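Ticket 607: Draveo hand-held gripper, mesh pads vs. smooth pads, folded cloth
Project: Ullness
Status: Reopened (again)
Opened: 9/18/26
Priority: Medium, was Low until the demo got scheduled

Problem as reported
With the mesh pads on, the Draveo picks up a folded cloth fine and then declines to give it back. Jaws open, cloth stays on the left pad. Operator shakes the gripper like a thermometer. The shake goes into the recording and the episode is thrown out.

Expected
Open means open.

Log

Entry 1. Swapped to the smooth Poduval pads, which the spec sheet calls a drop-in replacement. They dropped in after some filing. Ran 100 picks on the same cloth. No sticking. Also 50 slips, so we have traded a gripper that won't let go for one that won't hold on.

Entry 2. Back to mesh pads, 100 picks. Sticking is nearly all on the left side. Cleaned both pads with a lint roller and the sticking mostly went away, then crept back in by the end of the run. Lint is the leading suspect. Asked if we could use a less fluffy cloth. Was told the customer's cloths are fluffy.

Entry 3. Somebody suggested the tracking was at fault and the jaw-open signal was arriving late. Checked the timestamps. The signal is fine. Noting it here so it can stop being suggested.

Entry 4. Compared against the Fotley unit on the next bench. Stiffer fingers, no sticking, but it creases the top layer on the way in and the fold comes apart. Not a fix, though its owners are very pleased with it.

Entry 5. Mesh pads again, this time coming in with the jaws tilted down a little. View from the hand-held unit before a pick:

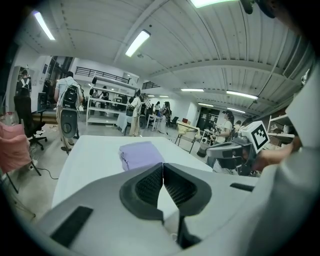 Mesh pads fitted, lavender cloth on the white table, second gripper with marker cube at right.

Entry 6. Tilted approach helps. Less cloth gets into the jaws, so there is less to hang on to afterward. Still sticks once the pads are linty. Closed the ticket.

Entry 7. Reopened. Turns out "roll the pads between runs" was written on a sticky note, and the sticky note was stuck to the old pads.

Workaround
Lint roller before every run, both pads. Tilt the jaws on approach. Do not shake.

Still open
- Ask Draveo if they sell the mesh in a coarser weave
- Return the Poduval pads, or find someone who wants filed ones
- Buy lint rollers. Purchasing wants a part number.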